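Stedari > Facilities > Equipment Planning > Pre-Purchase Checks
Search this section Enter keyword Go
Last updated: 19/12/2023

Pre-purchase safety checklist: hand-held grippers, desk tasks

I went through this with the Flurside quote open next to me, so my comments are mixed in with the checks. Sorry for the length!

1. Pinch points at the fingers — OK. I'd still like the warning label in the price and it isn't there yet.
2. Screws on the finger plates tight — OK. Spare set is $23, please add two.
3. Cable strain relief — NOT CHECKED. Dehghan sent the drawing without it (again), so I've asked.
4. Clear space on the desk — COMMENT. People have their own things out, vases and pictures and so on, and I don't want to budget for bare lab benches if we can work at ordinary desks.
5. Grip on small rounded items — COMMENT. A computer mouse is my usual check, held by the sides with the buttons left alone.

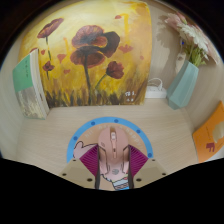 Aigars Org wants item 5 split in two before any order goes in, one line for the fingers and one for the pads, as the pads wear out first and come out of a different budget. Fine by me, I'll split it in the next version.

6. Replacement pads — OPEN. Ciso wants $573 for a year's supply, and that was the October price.
7. Storage — OK. The shelf by the door will do, no need to buy a cabinet.
8. Total — we're at $2,569 for the first set with shipping, and I'd hold off on the second until item 3 comes back.

Still to sign: items 3 and 6. Send me the pad quote when you have it and I'll fill in the rest.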